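Notebook, bench 2. 27/11/2020. Entry by P. Makris

Kahraman two-arm kit, on loan from Trestton. Continuing the review from the last entry. Savvas had already done the base alignment, so I went straight to handovers.

Aim for this session: decide whether the stock soft fingers are good enough for thin wire parts, or whether we need the hard-tip set that Trestton quotes separately. Foam blocks and pouches are not the question. Filippos wants an answer on wire because the Davudard job is nearly all wire.

Setup notes
Firmware as delivered. Grip force at default, then at setting 5. Closing speed halved from default. Wrist camera exposure left on auto, which I may regret given how bright the table is. Teleop latency felt the same as before; not measured.

Handover, arm to arm
Wire is presented tip down by the giving arm, receiving arm comes in from below. The difficult part is depth. From the wrist view the wire is a bright line against a pale table and it is easy to close early. 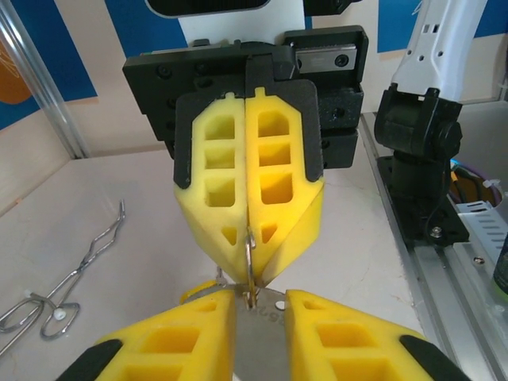
Wrist view, wire between the two grippers. Upper fingers closed on center seam.

Observations:
- The openings in the yellow fingers let them deform a lot before the tips load up. Good for odd shapes, bad for knowing where a thin part sits. At default force I could turn the wire by hand in the closed fingers. At setting 5 I could not.
- Contact is best near the point of the taper. Higher up, the wire can settle toward one of the openings.
- Approach angle matters more than force. Coming in square to the other gripper, the housings limit how close the wrists can get. Offset the receiving wrist a little and there is room.
- Gripper plate is a hard stop for long parts. Needs a line in the work instruction.

Same handover from the fixed camera, used for checking wrist clearance. Cable slack was fine in this pose. I would still like a clip at the upper arm before anyone runs it at full speed — the loop near the base is the one to watch.

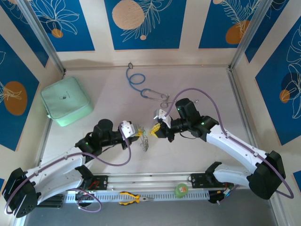 Open items
1. Ask Trestton for finger life. The data sheet says 3,000 cycles but does not state the force setting. Christos to write.
2. Price of hard-tip set, and whether it fits the same mount. Magdalini has the old quote.
3. Repeat at setting 5 with 11 wire samples from Davudard, mixed bends.
4. Matte sheet for the table, then redo the depth check.

Provisional view: stock fingers acceptable for wire at the higher force setting, subject to item 1. Loan runs into December.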